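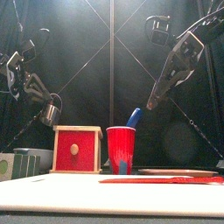 Two robot arms at a white table, small steel kettle held up on the left.

Event Marketing, week 6 notes
Filling the room: selling tickets to a one-day talks event

Typed up fast from my own notes, slides go up later. Read along with the Brovdale case in the packet.

1. Where we left off
Last week = picking speakers, building a running order. This week = who is going to sit in the seats and how they hear about it. Pricing is next week, try not to drag it in yet (I will fail at this too).

Three audiences for any talks day. People who came last year. People who know a speaker. Everyone else. The third group is the biggest and costs the most to reach, and most first-time organizers spend nearly all their money there. Start with group one.

2. The Brovdale case
Brovdale is a one-day talks event, second year, theater with 2,000 seats. Year one sold fine in the last two weeks and terribly before that. Organizer Ffion Gwilliam wanted an earlier curve so she could commit to catering and a second camera crew without guessing.

What they had going in:
- mailing list of 3,194 addresses, mostly year-one ticket buyers plus a sign-up sheet from the lobby
- one local sponsor, Erham, willing to put posters in its stores
- a blog nobody had updated since the first event
- no ad budget to speak of until March

Look at the list size next to the seat count. Looks great. But a lot of those addresses are the same household, or people who came on a free guest pass. Ask what share would need to buy for the list alone to fill the house, then ask if you beleive it.

3. The email sequence
Email one: date and venue only. No speakers. Purpose is to get it on calendars.
Email two: two speaker names, tickets open to the list a few days before the public.
Email three: full lineup.
Email four: practical stuff. Parking, doors, lunch. Went to buyers and non-buyers both, which was a mistake, but it sold tickets. Discuss why. My guess: reading about where to park makes the day feel real.

Subject lines. Short, say what's inside. "Tickets open at 9am" beat "An unforgettable day of ideas" in their test and it wasn't close. Don't generalize too hard from one test though.

4. Speakers as a channel
Underused everywhere. Each speaker has coworkers, students, a newsletter maybe, an aunt. They will post if you make it easy and won't if you don't. Give them:
- one image already sized
- two sentences they can change
- a link that goes to the ticket page, NOT the home page
- a date you'd like it posted

Omolara Bashir was the opening speaker at Brovdale and her discount code got 47 uses. The other codes were in single digits. Before you say "she's more famous": she wasn't. She wrote her own post about being nervous and what she'd cut from the talk. The rest pasted the blurb. Compare the two posts in the packet, page numbers are wrong in the contents list, just flip.

5. Attendee write-ups
People who go to these things like writing about them after. Long posts, favorite talk, what lunch was like, how far they drove. This is next year's marketing and you didn't pay for it.

How to get more of it: put the event hashtag and speaker name spellings in the program. Photos up the same evening if you can. Send a thank-you with links to them. If somebody writes something good ask to repost it, with credit, and send them a ticket code for a friend.

How to kill it: take three weeks to release photos. Ask for edits. Correct them in public on small stuff.

6. Paid ads, briefly
Brovdale tried Restix for local display ads and a listing in the Eze newsletter. Ads brought clicks, newsletter brought buyers. Small spend on both so be careful. The ad landed on a page with a video that started by itself, see handout 6b for what I think of that.

Whatever you run, set up tracking links before the first one goes out. Can't be added back in afterward. Every group last semester lost points here.

7. Terms to know
Sales curve. Early bird window. Landing page. Conversion rate (buyers divided by visitors, not by list size, watch this). House seats. Comp. No-show rate, free tickets run way higher then paid.

For next time
Read the pricing chapter. Draft your own four-email sequence for the event your group picked, subject lines plus one sentence each on purpose. One page, printed. Groups that haven't picked an event yet, come see me at the break, please don't email.

Question to chew on: if Brovdale sells out early next year, should Ffion still send email four?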